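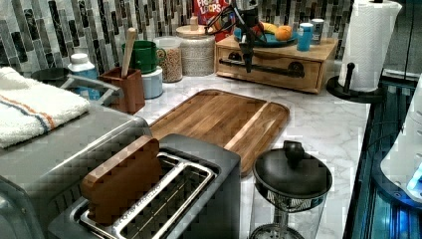
Chapter 3
Renaming Files in Batches

A folder that comes straight off a memory card is hard to work with. The names are a short prefix and a running number, and once the counter resets, two different photographs can carry the same name. In this chapter you will use Wevia, a small desktop program, to rename a whole folder in one pass. The practice folder, Tranum, has 27 files in it and comes with the downloads for this book.

Before you start, copy the practice folder to your desktop. Wevia writes new names directly to the disk, and its undo list is cleared when the program closes.

By the end of the chapter you should be able to write a naming pattern, preview the result, deal with duplicate names, and save the pattern for later use.

3.1 What a pattern is

A pattern is a line of text made of fixed parts and fields. Fixed parts are copied into every name exactly as typed. Fields stand in curly brackets and are filled in separately for each file. The pattern

harbor_{year}_{count}

gives names such as harbor_2014_001. The file extension is left alone unless you add the field {ext}.

The {year} field is read from the date stored inside the photograph. If there is no stored date, Wevia uses the date the file was last changed and marks the row in yellow in the preview. Check the yellow rows first. Scanned prints nearly always end up there.

The {count} field starts at 1 and is padded to three digits. A folder of over 2,000 files needs four, written {count:4}. Set this before the first run, or the names will not sort correctly in older file managers.

3.2 The preview window

Choose Preview from the Rename menu. The old names are on the left and the new ones on the right. The window shows 15 rows at a time, and the Page Down key moves to the next group. Nothing is written to the disk until you click Apply.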